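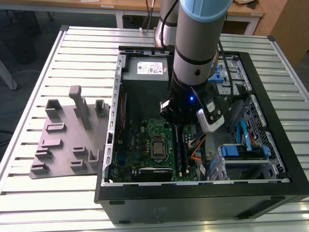

Jul 19, 2019

Thermal paste comparison, second go. Tarigan's sheet promises a drop of 3 degrees over the Olard we've been buying for years. I don't believe it, and so far neither does the log.

Same board, same cooler, same fan curve. 30 minutes of load per run, then let it idle back down before the next one. Fan held at 1,703 rpm, or that's what the monitor claims. I haven't checked it against the tach.

- Olard, run 1: baseline
- Olard, run 2: lower than baseline, same application, nothing touched
- Tarigan, run 1: between the two

So the spread between two Olard runs is bigger than the gap between the brands. Either the room is drifting (the AC cycles all afternoon) or my spreading is sloppy. Probably both. Anyone quoting tenths of a degree off this setup should be ignored, me included.
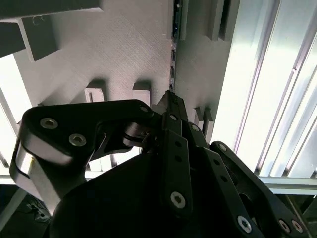 The Wirimlow pads are a separate question. Their "no pump-out" claim needs months of cycling and we'd be looking at October before I'd trust a number. The write-up Sarnov sent along used 2 samples and no ambient reading. Not worth filing.

To do before the next round:

- tape a probe at the intake and log ambient with every run
- weigh the paste, stop eyeballing the pea
- remount Olard several more times and get a real spread
- order more wipes

Don't change the purchasing list yet.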